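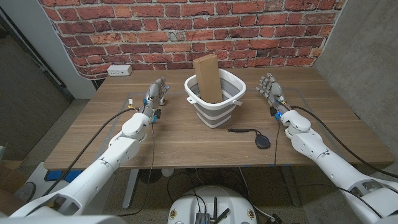 Crenshaw Park FC Supporters' Board > Men's Firsts > Team of the season so far, who's your back four?

Started by tedley_end, April 6, 2024

tedley_end wrote:
Right, a third of the season gone and I reckon we've seen enough to have a proper blue about it. Keepers are a closed shop as far as I'm concerned so leave them out of it. I want your back four from anyone in the league, not just our mob, and I want reasons.

Mine, right to left: Boutros's young bloke from Nulard, our own skipper, the big unit at Cuvoro Rovers, and then whoever's played left back against us this year because they've all looked like world beaters.

Go on.

halfwayflag wrote:
The Cuvoro centre half?? Mate. He's got the turning circle of a cement truck. Looks great when the ball's in the air and he's facing it, then someone slips one in behind and he's pointing at the linesman. We put 2 past them at their place and both came straight down his side.

Skipper yes. No argument there, he's been enormous.

SetPieceSue wrote:
Gotta disagree with halfwayflag here. Yes he was poor in that game, but he was carrying a hammy and came off at half-time the week after. Go back and watch the Nulard away match (it's still up on the league's stream) and tell me he isn't the best header of a ball in the comp. He won everything. He also scores! Defenders who score from corners are worth their weight and we've had exactly none of that since Fitriani Setiawan stopped coaching the set pieces.

I'd have him and the skipper and I wouldn't lose a minute's sleep.

tedley_end wrote:
Thank you Sue. Somebody with eyes.

nulard_exile wrote:
Nulard supporter in peace. Nice to see our right back get a mention, he's been a ripper this year, but I'd be a bit careful calling him a right back. Randa Boutros (his aunty, and our coach, for those who don't follow us) has had him in midfield the last three weeks and he looks better there to my mind. If you're picking him on what he's done at the back you're picking him on the first few rounds.

Also the left back is easy. Tedley's number three. He runs all day, he can cross with either foot and he never gets booked.

halfwayflag wrote:
Never gets booked because he never makes a tackle. Lovely going forward, I'll give you that. I stood behind the goal when we played them and he was so far up the park for our winner I thought he'd gone for a pie.

nulard_exile wrote:
Ha, fair, but isn't that what everyone wants from a full back now? You can't ask him to bomb on for ninety minutes then have a go when there's space behind him. That's on the holding mid to fill in.

oldground_gaz wrote:
Been watching this club since the old ground and I'll say what I say every year, a defender's job is to defend. I couldn't give a rat's about crosses. The best back I ever saw down here played 203 games for the firsts and I don't think he crossed halfway in 200 of them. Nobody got past him on the outside. You'd see wingers swap sides at half-time to get away from him.

For what it's worth my four is all Crenshaw bar the Cuvoro lad. I agree with Sue on him.

SetPieceSue wrote:
Gaz you can't have three of ours, we've got the second-worst defensive record in the top half!

oldground_gaz wrote:
And whose fault is that? Midfield. They're giving it away on the edge of our own box every five minutes. Put that back line behind the Cuvoro midfield and they'd hardly concede.

halfwayflag wrote:
This is the one thing Gaz and I have ever agreed on. I'd still leave our left back out though. He's 31 and he's started the last few like he knows it. Good honest player and I hope he gets a testimonial, but if you're naming the best in the league on form then no, sorry.

tedley_end wrote:
Harsh on him. He did play three weeks in the snow-white boots his kids picked, so marks for courage.

Moving on, does anybody want to make a case for a back three? I had a yarn to a bloke at the Cuvoro game who reckoned half the league will be playing it by the end of next season. I told him half the league can't find three centre halves who can pass to each other.

nulard_exile wrote:
We tried it in pre-season. Got beaten 4-0 by a team a division below us and it hasn't been mentioned again.

SetPieceSue wrote:
I'd love to see us have a crack at it. Skipper in the middle, he reads it so well he could sweep up behind the other two, and it lets both wide lads get forward without all the drama. Not against the top sides. But at home to someone who just sits in? We had the ball for most of last week's match and created bugger all. There were 300 in and I reckon you could hear every one of them sigh at the same time.

halfwayflag wrote:
That was me doing most of the sighing.

I'd rather fix the four first. Get the distances right between the centre halves, stop the keeper going short when there's three blokes on top of him, and then talk to me about shape.

oldground_gaz wrote:
Hear hear. Boot it.

tedley_end wrote:
OK so by my reading that's the skipper unanimous, the Cuvoro lad in with one objection (noted and ignored), Tedley's number three at left back unless Gaz gets his way, and a great big question mark on the right. Any other right backs worth a look? I haven't seen the bottom few sides yet so I'm happy to be educated.

nulard_exile wrote:
Cuvoro's is handy. Quick, good in the air for his size, long throw on him as well. I'd have him ahead of ours purely on playing there every week.

halfwayflag wrote:
Yep, I'd take him. Midfielders next? I've got a list and Gaz is going to hate it.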